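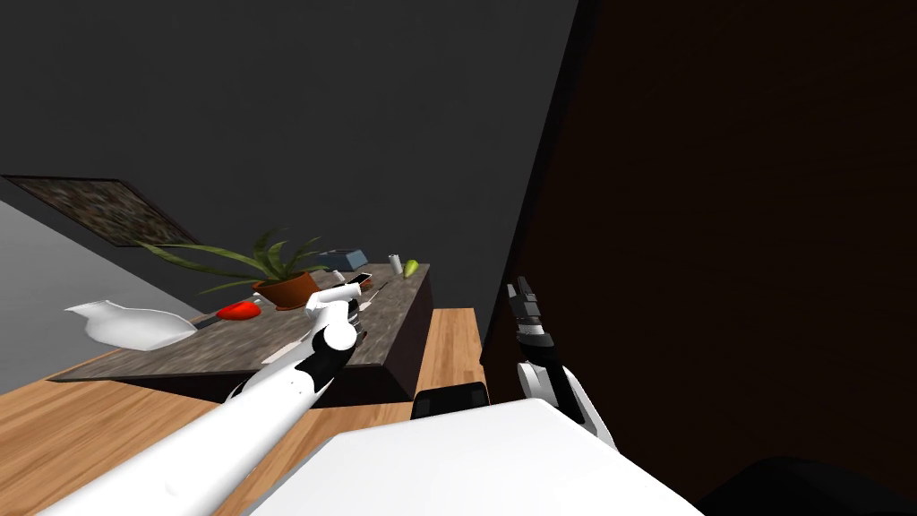

A probate inventory is a list of what a dead person owned, drawn up by neighbors who would have liked to be home by supper. Keep the supper in mind and most of the oddities in these documents explain themselves. The appraisers walked in, looked around, named things, put a price beside each one and walked out. They named what was worth money and what was easy to name. Try it yourself with a modern room. The long counter with the speckled dark top would get a line, and so would the framed picture on the gray wall. The plant in the terracotta-orange pot is a harder case. Most of the appraisers we'll be reading would have passed over the plant and might have allowed a penny for the pot. A historian two centuries later would then write an article on the absence of greenery in the home.

Several of you are about to write that article. These notes are meant to slow you down.

Week 4: Reading the Household Inventory
Notes by Josefien Van Wijk. Revised April 25, 2020. Please throw out the earlier version, which had the shillings wrong.

What you have in front of you

The Tedness set holds 263 inventories. Aníbal Bragança transcribed nearly all of them over more evenings than he cares to discuss, and his spelling is the originals' spelling. If you find "cubbard," "cubberd" and "coberd" in one document, leave all three alone. They are the same cupboard, or three cupboards, and you will need to decide which.

Each inventory has a heading (name of the deceased, sometimes a trade, names of the appraisers), a body and a total. Check the total. Appraisers could add, but they added late in the day. Eighteen of the totals in the Tedness set are wrong, and a couple are wrong in ways that suggest one man was reading aloud and the other had stopped listening.

What gets listed

Movable goods: beds, pots, tools, animals, grain, cloth, boats, debts owed to the deceased. The usual opening is "wearing apparel and money in purse," which tells you where the appraisers looked first.

Beds deserve your attention. A good feather bed with its hangings can be worth more than every other item in the house put together, and people left them in wills to particular children with some malice. When a "bed" turns up in the kitchen, remember that the word may mean only the stuffed part. The wooden part is the bedstead. Students mix these up every year and then produce families who slept on furniture that wasn't there.

What does not get listed

Land and the building itself, as a rule. Anything fixed to the wall, if the appraisers felt it belonged to the house. Anything the widow said was hers, if she said it firmly. Food that would spoil. Things of no value, which covers most of what people touch on an ordinary day. And anything that had been carried next door between the death and the visit, a category about which the documents are naturally silent.

So an item's absence is weak evidence. If an inventory has no spoons, you may say that no spoons were listed. You may not say that the family ate with their hands, however good the sentence sounds.

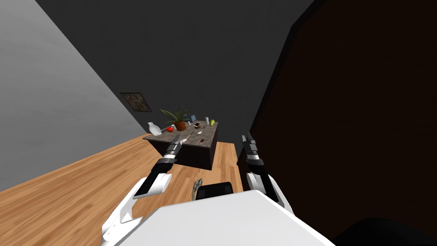

Pictures on walls are the item everyone wants to write about, and they are the worst recorded thing in the set. Fifty-six inventories mention them. Only 14 give a subject, and the subject is usually royal or biblical, because those were the ones an appraiser could recognize from across the room. The rest say "a small picture" or "sundry pictures" or, in one case I am fond of, "picture, dark." Before you sneer at that man, consider the small one in the dark frame hanging on the charcoal wall, behind the marble-patterned table. It is a mottled brownish grey, and I can't find a subject in it either. "Picture, dark" would do very well. He wrote what he saw and put down fourpence.

The lesson for your papers is that a vague entry may be an exact report of a vague object. It may also be laziness. Look at how the same appraisers handled other things on the same page. If they bothered to separate old pewter from new, they were paying attention, and you can trust their "dark" a little further.

Words that will trip you

Lumber. Odds and ends. Nothing to do with planks. A lumber room is where you put things you should have thrown out, and the practice survives.

Carpet. Usually goes on a table. If you put it on the floor in your essay I will know you skipped this page.

Old. Can mean old, or can mean that the appraisers were knocking the price down as a kindness to the heirs. When everything in a rich man's house is "old," be suspicious.

Item. Means "also." It does not mark one object. "Item, four chairs and a table and things" is one item with at least six objects in it, one of them being "things."

Things forgotten. A closing entry, nearly always valued at a small round sum. Nobody's things forgotten were ever worth much, which is remarkable given that they had been forgotten.

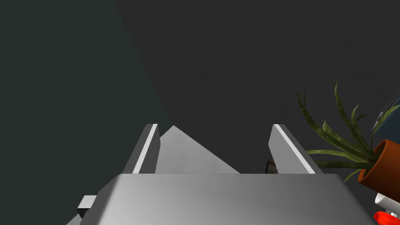
One more belongs with these, and I left it out of the first version. "In the room over" means upstairs, above whichever room was listed just before. It is your best clue to the shape of the house. Follow the order of the rooms on the page and you are following two or three people through doorways. Soledad Cuautle's floor sketches, in the reading packet, were made this way. She'll be the first to tell you that the Rebelo house came out with a staircase leading into the dairy, and that she has checked it twice.

Be careful, though. Some inventories have no room names at all. Some appraisers sorted goods by kind, with all the brass together and all the linen together, and if you try to walk through those you will end up in a house with a room made entirely of sheets.

Values

Prices are what the appraisers thought the goods would fetch secondhand, probably soon, probably from someone they knew. They run low. Don't convert them into modern dollars. I have seen it done and it has never helped anyone. Compare instead: how many sheep to the clock, how many chairs to the cow. The Teson inventory has a clock worth the same as the pig, and a paper could be built on the question of which one the family missed more.

For the exercise

Choose one inventory from the set. Not number 1, which everyone chooses.

Copy it out by hand. Typing does not count.

Mark every entry you can't picture. Look up five of them in the glossary, and argue with the glossary if you have cause. Zulmira Antunes compiled it and likes to be argued with in writing.

Then inventory one room where you live, with a partner, out loud, one naming and one writing. Put a secondhand price on everything. Stop when you are bored, and write down where in the room you stopped.

Bring both lists. Two pages of comparison, double-spaced, with the shillings added up correctly.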